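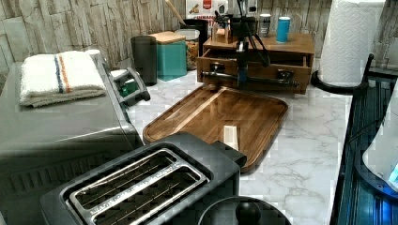
Re: [small-kitchens] Two heating appliances on one kitchen circuit

From: Shoaib Cheema
To: small-kitchens list
Date: 09/06/2020

Stan wrote:

> We have an older apartment with a single run of outlets along the
> counter. The breaker is marked 20. If my wife starts the toaster while
> the oven is on, the breaker goes after a few minutes, never right away.
> The landlord says the breaker is weak and wants to put in a 30.
> Does that sound right? Also, would a power strip with its own switch
> help, so that the load is split up?

Stan,

No to both. Please stop the landlord before he does it.

The breaker is there to protect the wire in the wall. A 20 amp breaker normally goes with 12 gauge copper. If you put a 30 on that wire, the breaker will let it carry more current than it is rated for, and the first thing to get hot will be a splice or a terminal you can't see. It's also a code violation pretty much everywhere in the US. If the wire turns out to be 14 gauge, which I have found behind a 20 more than once in older buildings, then even the breaker you have is too large and should be a 15.

The delay you describe is normal behavior. A standard breaker has two trip mechanisms. The magnetic one acts at once on a short circuit. The thermal one is a bimetal strip that bends as it warms up, and on a modest overload it can take minutes. A breaker that holds for a while and then lets go under a heavy load is doing its job. I would suspect a weak one only if it tripped well below its rating, and a clamp meter on the hot conductor will settle that. Have an electrician do that part, as the panel cover has to come off. 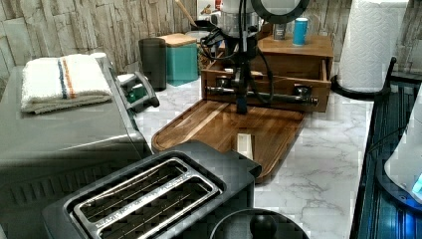 Slot toaster next to the larger countertop unit.

Now the arithmetic. Read the rating plate on each appliance, usually on the bottom or the back, and divide watts by 120. A countertop oven marked 1,500 W draws 12.5 A. A toaster marked 900 W draws 7.5 A. The sum is 20 A exactly, with nothing left for the coffee maker, the radio, or the refrigerator if someone wired it to the same run. The refrigerator matters more than people expect, as its compressor takes a short surge at each start. A group of plates adding up to 4,000 W would need more than 33 A, and no single counter circuit is going to supply that.

On the power strip: it splits nothing. Everything plugged into it still comes through one receptacle and one cord, and most strips are rated for 15 A total. Heating appliances should go straight into the wall. The same applies to the Skillodport under-cabinet bar that was recommended here in April. I looked up its sheet and it is a 15 A device with a 14 gauge cord – fine for chargers, wrong for this.

What I would do, in order:

1. Map the circuit. Switch the breaker off and go around with a lamp or a plug-in tester. Check the dining area too, and the outlet behind the refrigerator.

2. Find out whether there is a second counter circuit. Current code calls for at least 2 small-appliance circuits in a kitchen, but an older building may have been wired before that, and it doesn't have to be upgraded until someone remodels.

3. If there is a second one, put one heating appliance on each and label the outlets.

4. If there isn't, run them one at a time and ask the landlord in writing for a new circuit. Include the rating plate numbers.

Someone will bring up load-sharing plugs, so: I bench tested the Wovent one last winter. It gives priority to one outlet and cuts power to the other when the total passes a set point. It worked with two resistive loads. It did not get along with an oven that has an electronic timer, which lost its setting every time power was cut. The Nasard version is said to handle this differently, but I haven't had one in hand and can't comment.

One last item. If the outlet faceplate is warm after a long run of the oven, or a plug slides out with very little pull, have that receptacle replaced regardless of what else you do. Ask for the wires to go under the screws and not in the push-in holes on the back.

Post the plate numbers and the wire gauge when you have them.

Shoaib Cheema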